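Kitchen Walk-Through Checklist, with Comments
Rathjen House shared kitchen, Vilberg
December round

Hello again, and thank you for taking a turn at this. The list has grown a bit since last year (sorry!), mostly because people kept stopping me on the stairs with good points, and I have tried to fit them all in. Allow yourself a good hour the first time. Please write something beside every line, even if it is only "fine," and put your comments in ordinary words. We would all much sooner read "the left tap squeaks when you turn it past halfway" than a tick with a question mark next to it.

My own comments from this round are set in under each point so you can see the sort of thing that's useful.

1. Ways in and out

1.1 Hall door opens fully and closes on its own.
Comment: Closes, but it needs a nudge for the last inch in cold weather. I put a drop of oil on the lower hinge and it was better by evening. Check again next round.

1.2 Back door can be opened from inside without a key.
Comment: Yes. The bolt at the top is still there and I would dearly love to see it gone, as a shorter person could not reach it in a hurry.

1.3 Nothing stored on the back step.
Comment: Two crates of empty jars. Moved to the shed. If they are yours, they are quite safe and dry in there.

2. Smoke, heat and fire

2.1 Heat alarm sounds when the test button is held.
Comment: Loud and clear. Do warn the people upstairs before you press it; I forgot and had to apologize to a napping baby.

2.2 Fire blanket in its pouch, tabs hanging down where a hand can find them.
Comment: Good. Someone had hung an apron over it, a very nice apron, now on the hook by the hall door.

2.3 Extinguisher gauge in the green, pin in place, tag readable.
Comment: In the green. The tag is number 157 and the ink is fading, so I went over it in pen.

2.4 Range hood filter clean enough to see through.
Comment: It was not. I soaked it in hot water and dish soap for the length of a radio play and it came up beautifully. Please don't leave this one for the next person, it only gets stickier.

3. Floors and walking room

3.1 Floor free of grease, crumbs and standing water. Look along it with your head low and a flashlight held near the ground, particularly by the sink.
Comment: One tacky patch by the stove, washed and gone over again with clean water. I still think we use too much soap in the mop bucket, and the film it leaves is slipperier than the dirt ever was.

3.2 No mats with curled corners.
Comment: The blue mat has had its day. I rolled it up and took it down to the basement.

3.3 Drawers and low doors pushed shut when you step away.
Comment: All shut when I came in. This is how I got my bruise last spring, so forgive me for going on about it every time.

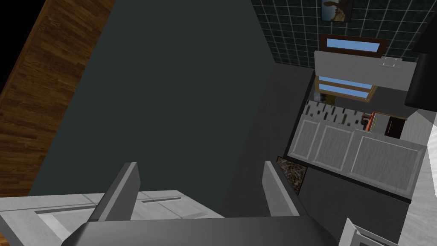
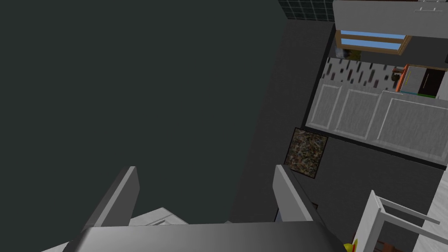
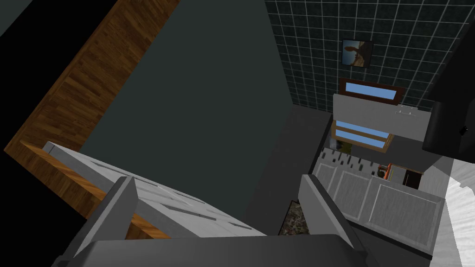

Section 3, floors and walking room: computer-rendered kitchen views.

4. Counters and cupboards

4.1 Worktops wiped, seams sound, no lifting edges.
Comment: A small gap is opening behind the sink where the sealant has shrunk. It will take a fingertip now. I have asked for a tube of the white kind.

4.2 Heavy things kept low, light things kept high.
Comment: The big Brustosetti stockpot had found its way to the top shelf again. It is a lovely pot and it weighs as much as a dog. Bottom shelf, please, on the right.

4.3 Cleaning products away from food, lids tight, labels on.
Comment: One spray bottle with no label. I poured it away down the utility sink with plenty of water and washed out the bottle. If it was your vinegar mix, I'm sorry, and there is a roll of stickers in the drawer for the new one.

5. Power and gas

5.1 Cords uncracked, plugs cool to the touch after use.
Comment: The Drakine kettle cord has a kink near the base. Still whole, but I've marked the spot with a bit of tape so we can tell if it gets worse.

5.2 Outlets by the sink trip when tested and reset properly.
Comment: Both did. The button on the second one is stiff, so use your thumb.

5.3 Gas shut-off turns by hand and can be reached without moving anything.
Comment: Turns nicely. I had to move the recycling to get to it, so that is a fail until the bins find another home.

6. Cold storage and hot water

6.1 Fridge at 40 degrees or lower, freezer at 0.
Comment: Fridge was a little warm because the door had been propped by a tray of pastry. It settled down again before lunch.

6.2 Hot tap not scalding.
Comment: Comfortable. I ran it for a full minute before testing.

Still open from this round: sealant behind the sink, bolt on the back door, a place for the recycling bins, new mat. The sealant and the mat can come out of the kitchen jar. For anything bigger, leave a note in the Vilberg office box with 56 written on it (the brass number fell off, so go by the sticker), and quote our kitchen number, 1030, so that it reaches the right person.

Next sheet is in the folder behind the hall door, and the pen is on a string.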